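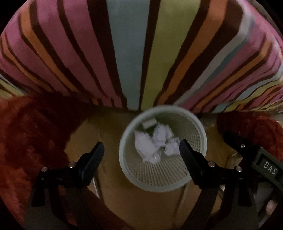

Striped upholstery and the mint green basket, seen from above

Mesh wastebasket: liner or no liner?

posted by mokar_69

Hi all! I've got a round wastebasket in pale mint green, the kind with a mesh-patterned inside, and it lives right by my big striped seat (pink, brown, orange, lime, the whole party). Mostly it gets balls of paper from me scribbling lists and changing my mind. I've never used a bag in it, but lately pencil shavings sneak out through the holes and end up on the floor. Do I need a liner? I really don't want plastic flopping over that nice thick rim!

trarkthorpe_attic

For just paper I wouldn't bother. I cut a circle of cardboard from a cereal box and dropped it in the bottom of mine back in April, and it catches the little stuff fine. Trace the base first and trim it a bit smaller, or it'll buckle. Mine came out 9 inches across and took two tries. When it gets grubby, recycle it and cut another.

chauvin50

just get a bigger basket

bivavham_bee

I use a paper lunch bag for shavings and tuck it down inside, below the rim, so you can't see it from the couch. Loose paper goes in next to it and straight to recycling after (I do love a lazy system). A pack of 50 has lasted me ages!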